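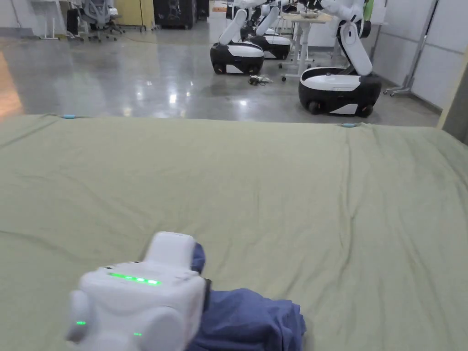 What do people use to stop a sheet sliding about when they fold laundry on top of it?
Small clips along the far edge of the table, with the sheet pulled fairly tight before the second one goes on.

From: Lucimara Evangelista
To: Brevdale Housekeeping list
Subject: Re: Folding on a covered table

On the Brevdale list in May, someone wrote:
> We fold on a bare worktop and the dark things pick up
> every bit of fluff going. I put a sheet down but it
> rides up as soon as you press on anything. Is it worth
> keeping the sheet? And does the colour matter?

Keep the sheet. Ours is a plain green one and it goes on before anything else. The far edge is clipped and the near edge is left free, so it can be shaken out over the floor at the end. 2 clips will do for an ordinary table. We had 3 for a while and the middle one only got in the way.

A pale or mid colour is best under navy and black, as you can see where the edges of the cloth are. A few creases in the sheet do no harm. If a dark cloth is in a heap, find two corners first and flatten it from there.

Don't use the big Lundiment clips, they leave marks. The small plastic ones from the hardware shop in Drarkberg are fine.

I still have the spare sheet from the last clear-out if you want it. It needs a wash.

Lucimara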